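Print this page
E-mail this page

The Clear Box Will Not Save You

Every few years the same advice comes around again. Throw out the cardboard, throw out the tins with cookies painted on the lid, and put everything you own in clear boxes. You will see what you have. You will stop buying a third tape measure. I have now tried this in a workroom in Plerevik for seven months, and I have doubts.

My bill at Bedlow came to $166. For that I got boxes that stack well, wipe clean and look very handsome on the first evening. I will give them that much. Then I put my things in them.

The trouble is that things pile up. A clear wall shows you whatever happens to be leaning against it, and the rest is a dark lump. I have 145 small parts from old clocks, lamps and drawer pulls, and in a clear box they look like a handful of gravel. My grandmother kept hers in a tobacco tin with a paper label, and she could lay her hand on the right screw before I had one of my lids off.

What the sellers leave out

Bedlow's leaflet says a clear box "does the remembering for you." It has been no help to me. I remember less than I did, having quit writing labels on the strength of that promise. The leaflet shows boxes holding a single row of white spools. Who owns a single row of white spools?

Then there is the glare. Put one of these boxes under a decent lamp and the edges shine so brightly that your eye goes there first, and the contents come second. Fingerprints are another matter. People who handle clear acrylic a lot will tell you to wear gloves, and to set it down on something soft so it doesn't scratch. So now my box for old screws needs a cloth under it and better manners than my dinner plates. 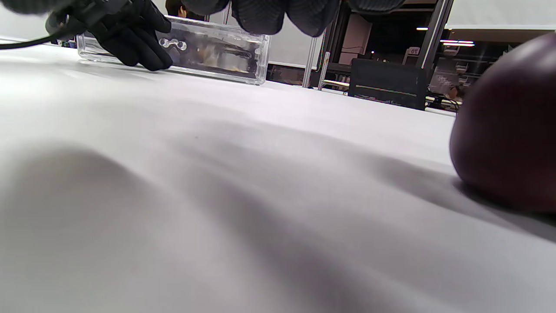

What I would do instead

Use clear boxes for large, odd-shaped things you can know by their outline. For everything else get a drawer, a shallow one, and a pencil. It took me 20 minutes to label the lot -- less time than I spent choosing the boxes.

I'm keeping four of mine for yarn. The others are on the porch if anyone wants them.

Print this page
E-mail this page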